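Progress report to the Dombridge Makers' Fund
Project: Hosunance, a kitchen helper arm for a shared workshop
Prepared by: Vratislav Vondráček
Period covered: January to April

Summary

In this period we moved the arm from the metal bench to the kitchen counter of the workshop, finished the wiring of the wrist and started the first picking exercises. We are two weeks behind the plan, mainly for the reason of a wrong connector which I ordered myself. The money is within the budget. The work which remains is described under "Next period".

1. What was promised

In the application we said that the arm shall be able to take a light object from a kitchen counter, carry it to another place on the same counter and put it down without help. We also said that the counter shall stay an ordinary kitchen counter, with the things of the members on it, and that we will not build a special table. I still believe this was the right decision, although it makes everything slower.

2. Mechanical work and wiring

The cable carrier under the arm was fitted in February. Before this the cables were held only with tape and two times they were caught at the elbow. The sensor unit is now fixed on the wrist, and the gripper has its own thin cable, which we left in a loop so that the wrist can turn. Macarena Leiva checked the length of this loop in all the positions which we use. She would like it to be shorter by a few centimetres and I agree with her, but for this we must open the flange again.

The position which we call "high ready" has the open fingers pointing down above the box of blocks. All the exercises with the box begin from there.

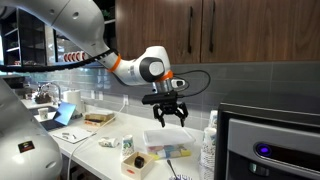
3. Picking exercises

We worked with three kinds of object: the blocks, the paper cups and the small open box. Until the end of April we made 37 recorded attempts, and 14 of them I would call good, which means that the object was lifted, moved and put down standing. The other attempts are also useful for us and the notes are kept.

The cups are the most difficult. They are light and they bend when the fingers close, and from a stack the gripper likes to take two. Macarena wrote a slower closing movement, and with it the cups are less often crushed. The blocks are easier when the lid is off, but the clear walls of the box confuse the depth reading. We tried to put paper behind the box and it helped a little. A better answer will be needed.

The corner near the water dispenser was a worry in our last report -- the dark front panel gives poor readings and the space is narrow. We changed the approach so that the gripper stops in front of the dispenser, waits, and only then goes down. It costs time, but I prefer this to a collision. 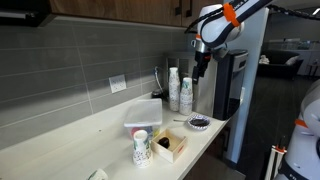

The gripper in front of the water dispenser, with the cups and the clear container on the counter.

4. Money

From the grant of 3,000 pounds we have about 700 left. The largest cost was the gripper, bought second-hand from Pinheiro. The wrong connector could not be returned and I have paid for it from my own pocket, so it does not appear in the accounts. The receipts were sent in a separate envelope.

5. Problems and risks

The kitchen is used by the other members in the evening, so we can work only until six o'clock. On Tuesday we have the room for the whole day, and most of the attempts were made then. If this arrangement changes, the plan will change too.

The second risk is my own time. I have a new job in Cusden and I travel there three days in the week. Macarena has now all the passwords and the drawings, and she can run the arm without me.

6. Next period

- Shorten the cable loop at the wrist.
- Find a better solution for the clear walls of the box.
- Repeat the cup exercise with the slower closing movement, with the same number of attempts as before.
- Prepare a short safety sheet for the members, to hang next to the counter.

We ask the Fund to move the date of the final demonstration by two weeks. No additional money is requested.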